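How to Read Monthly Trailer Registration Data Without Misreading the Market

9 min read

Registration figures are the most widely used measure of demand for semi-trailers, and they are easy to misuse. A registration records that a unit was entered on a national or state register on a certain date. It does not record when the unit was ordered, when it was built, or whether it is hauling freight. Anyone who plans production, sets parts stock or writes sales forecasts from this data needs a fixed method for cleaning it first.

The method below was written for planners at small and mid-size trailer builders and body shops. It needs a spreadsheet and at least three years of monthly data. No statistics package is required. The worked numbers come from the Brelterberg sales region, which is small enough that single fleet orders show up clearly.

By So-ying Lai
Last revised 3 April 2025

Before you start

Collect the following:

- Monthly registrations for the region, split by body type if the source allows it.
- Your own order book, with order date, build slot and delivery date for each unit.
- A list of rule changes that took effect during the period, such as axle weight limits, lighting rules or type approval deadlines.
- The number of working days in each month.

Keep the raw file untouched and work on a copy. Registers are often revised after first publication, and you will need to compare the old and new versions.

Step 1. Fix the unit of count

Decide what counts as a trailer and write the definition at the top of the sheet. Many registers set a lower weight limit and count everything above it. That may bring in drawbar trailers, dollies, low loaders and some farm equipment. If you sell only curtainsiders and reefers, the headline total is of little use to you.

Where body type is missing, do not share the unknown units out across the known types. Put them in a separate column labeled "unclassified." If that column grows over time, the quality of the source has changed and the trend for each body type will appear to fall for no market reason.

Check also how the source treats a used trailer brought in from another country. Some registers list it as a first registration, which is correct from a legal point of view and wrong for measuring new sales. In Brelterberg, a first pass at the annual file gave a total of 2933 units. After used imports and farm units were taken out, the figure for new road trailers was much lower, and the ranking of the brands changed as well.

Step 2. Separate order date from registration date

The gap between an order and a registration is the sum of four parts: the wait for a build slot, the build itself, transport to the dealer or customer, and paperwork. In a slow market the first part can shrink to almost nothing. In a strong market it can be longer than the other three combined.

Use your own order book to measure the gap. For each delivered unit, subtract the order date from the registration date, and take the median for each quarter. Do not use the mean. A few units held back at the customer's request will pull it upward.

Enter the median gap in a new column beside the registration data. When you compare registrations with orders, shift one series by this gap. When the gap itself is changing, use the gap for the quarter in question and not a single value for the whole period. Most false turning points come from skipping this part.

Step 3. Adjust for working days

Divide each monthly figure by the number of working days in the month, then multiply by the average number of working days per month for the year. The result is comparable across months.

Plant shutdowns need separate treatment. If the main builders in your region close for two weeks in the summer, registrations do not always drop in the same month. Finished stock in the yard continues to be registered during the closure, and the dip appears later. Mark the closure weeks in a notes column, and do not try to correct for them by formula.

Step 4. Find and flag fleet orders

A single large fleet can distort a small region for a quarter or more. Look for any month in which one brand or one body type is more than double its twelve-month average. Then try to find the cause. Trade news, tender notices and your own sales staff are the usual sources.

In the Brelterberg data, September shows a sharp peak in curtainsiders. The cause was one order of some 600 units placed by the haulage group Prelesport and registered as a batch to simplify the insurance start date. With the order left in, the third quarter looks like a strong recovery. With the order spread over the delivery schedule, the quarter is flat.

Keep two versions of the series: one with fleet orders as reported, one with fleet orders spread over their delivery dates. Use the first for market share. Use the second for trend and for production planning.

Step 5. Remove rule-driven peaks

When a new rule takes effect, units built to the old rule must often be registered before the deadline. This produces a peak in the last month or two before the date and a trough afterward. The two together say very little about demand.

To treat this, add the registrations for the three months before the deadline to those for the three months after it, and divide by six. Replace each of the six values with the result in your trend series. Leave the reported series as it is. If the trough lasts longer than three months, real demand has probably weakened as well, and the extra months should not be smoothed away.
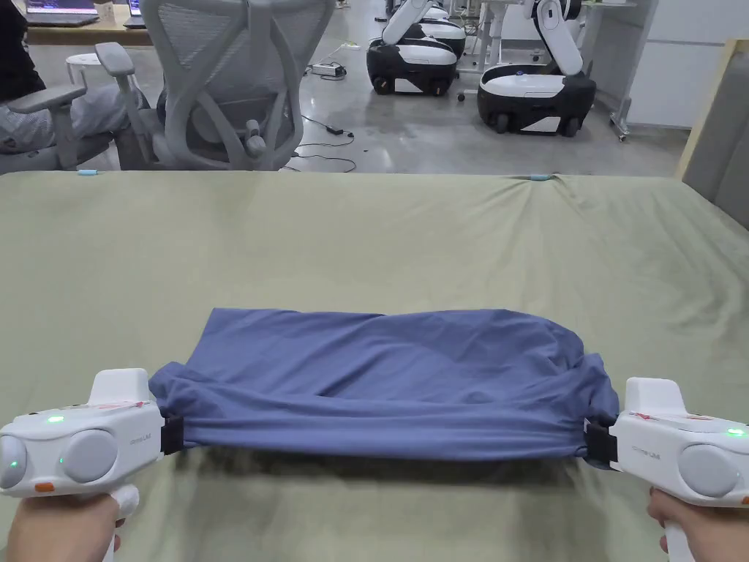
Step 6. Estimate replacement demand

Total demand has two parts: replacement of old trailers and growth of the fleet. They respond to different forces and should be forecast separately.

Replacement demand depends on the age of the fleet in use. A rough estimate can be made as follows:

1. Take the total number of trailers in use in the region, from the same register if possible.
2. Divide by the average service life for the body type. Reefers are usually replaced earlier than curtainsiders, and tankers later.
3. Compare the result with the new registrations from one full service life ago. If the old figure was unusually low, lower the estimate.

For Brelterberg, the estimate came to 994 replacement units a year. In years when registrations fall below that level, the fleet is aging or shrinking. An aging fleet builds up delayed demand. A shrinking fleet does not, and the two cases look the same in the registration data. The trailers-in-use figure is the only way to tell them apart. If it holds steady while registrations are low, owners are keeping units longer.

Step 7. Link the trend to freight activity

Fleet growth follows freight volume with a delay. The most useful series is ton-miles or, failing that, the number of loaded trips. GDP may be used as a substitute where no freight series exists, but it includes a large share of services that never travel on a trailer.

Plot the cleaned registration trend against the freight series and move one along the other until the peaks line up. Note the delay in months. Repeat the exercise for each half of the data. If the delay is very different in the two halves, do not use it for forecasting.

Interest rates and resale prices also matter, mainly for owner-operators. Large fleets that lease on fixed terms react more slowly. If your customers are mostly of one kind, weight your view to match.

Step 8. Check against a second source

Compare the cleaned series with at least one independent measure. Axle shipments, tire fitment for new trailers, and refrigeration unit sales are all suitable. Each has its own faults. Axle shipments include spare parts in some reports and lead registrations by several weeks.

If you buy in data, ask the supplier how missing months are handled. In the Sindovix export format, a missing month is written as zero, and this will corrupt every average that includes it. Replace such zeros with blanks before you run any formula. The Wan dealer survey leaves the cell empty, so no change is needed, but it covers dealer sales only and misses units sold direct by the factory.

A difference of level between two sources is normal. A difference of direction that lasts more than one quarter needs to be explained before the forecast is issued.

Step 9. Write the forecast as a range

Give a low, central and high case, and state in one line what would have to happen for each. The width of the range should come from past errors. Take the last eight forecasts, compare each with the final registered total, and use the typical error as the minimum width.

State the version of the register data used, with the download date. When the register is revised, rerun the sheet and record the change in a log. Revisions to the most recent two months are common and tend to be upward, as late paperwork is entered.

Common errors

Comparing one month with the month before. Seasonal effects are large in this market. Compare with the same month a year earlier, or use a rolling twelve-month total.

Treating market share as a measure of demand. A builder with finished units in the yard gains share when its rivals are short of axles or steel, and loses it again when supply returns.

Using registrations to plan parts stock. Parts demand follows the number of trailers in use and their age. A year of low registrations often comes with higher sales of brake and suspension parts.

Mixing calendar years and model years. Convert everything to calendar months at the start and keep the model year in a separate column.

14 shares
2 comments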